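Week 6 — Volume and Surface Area
Instructor: Kamlesh Jaiswal

Reading for this week: packet, pages 55 to 60. Bring a ruler.

Volume tells you how much space a solid takes up. Surface area tells you how much covering it needs. Students mix these up on every test, mostly by leaving off the units. Volume is in cubic units. Surface area is in square units.

For a cube with side s:
Volume = s × s × s
Surface area = 6 × s × s

Double the side and the surface area goes up four times, but the volume goes up eight times. Work this out with s = 2 and s = 4 before class.

When cubes are pushed together, the volumes add. The surface areas do not, as each shared face hides two squares. Two unit cubes joined face to face have a surface area of 10, two less than if they stood apart. Three in a row have 14.

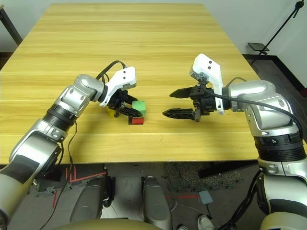

Kusum Kanaujia asked in the morning section whether an L shape made of three cubes would come out lower than a straight row. It comes out the same, 14, as both shapes have two shared faces. With four cubes the shape does matter — try a row and then a square.

Homework
1. A box holds 3,000 cubic centimeters. Its base is 20 by 15. Find the height.
2. Find the surface area of the same box.
3. Problem 4 on page 60, showing all steps.

Hand in at the start of the next class.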